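Site Visit Report: Open Day at the Tunton Robotics Lab

For our second project we had to visit a workplace that uses automation and report on it. Our group went to the open day at Tunton in Cunusberg on 8/20/22. We got there early and the first session held about 60 visitors, so we stood near the front.

Rhydian Trevor ran the demonstration. He started with the grippers, as he said most questions are about those. The fingers are black and flat at the tips, and they work as a pair.

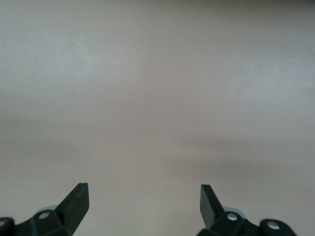 He told us that picking up soft items is harder than picking up boxes. The lab has been working on fruit handling since March under a project called Skarus, and the team logged 200 practice runs before the open day.

The main station has two white arms over a long table covered in brown paper. There were strawberries on the paper, a pale green plate, and a wicker basket with an apple and bananas in it – all laid out for the demo.

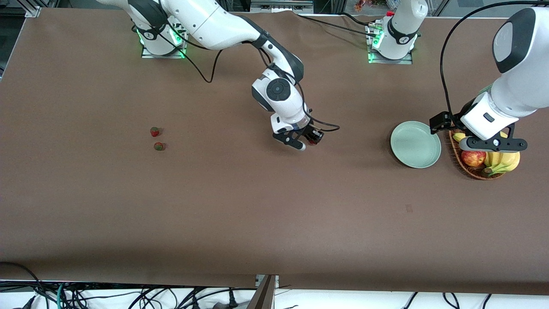

Dewan College Robotics Club – Student Projects

We asked how the arms are kept from bumping into each other. Rhydian said each one is given its own side of the table and has to slow down near the centre. Our teacher asked about cost, but he couldn't give a figure.

For our own build we plan to use one arm only and start with foam blocks. We would also like to cover our bench with plain paper, in a colour that doesn't reflect much light.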